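Packers wanted, Pramberg kitchenware warehouse

Need people fast. Start this month if you can, August hires already moved up to lead spots so yes there is room to grow.

What you'd do
Pick orders, wrap, box, label. Mostly Stovetti pans and lids, some glass. Peak season we ship 4,000 boxes a week. Fast but not crazy. OK mostly not crazy.

Hours
Early shift or late shift, tell us which. 20 hours a week minimum, more if you want it. Swaps are fine, just text Li-hua Yang first. Not after. First.

What you need
Closed shoes. Able to lift a full carton and stand most of the shift. No experience neccessary, we train you. Forklift ticket is a plus, put it at the top of your application so we see it.

Pay
Paid every two weeks. $100 bonus after your first full month, $800 if you stay thru the end of peak. Staff discount on seconds, ask Chun-hung Man, he keeps the list. 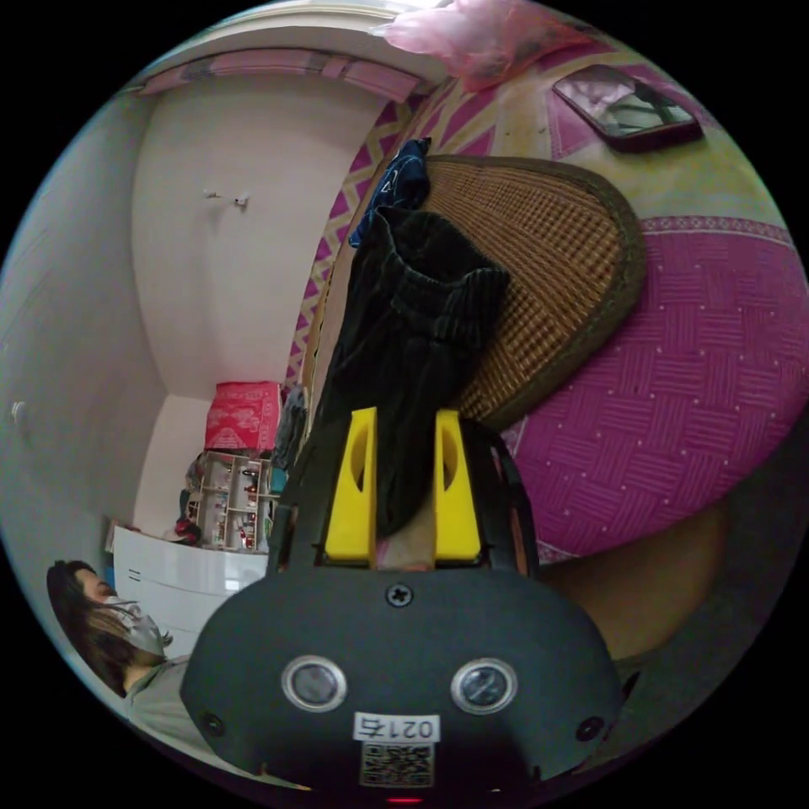

How to apply
Short note with your name, phone, which shift and when you can start. Resume if you have one, no big deal if you dont. Send to Hsiu-ying Leung at the Pramberg front office or drop it at the side door, the bell works now. Closes 21 October 2026.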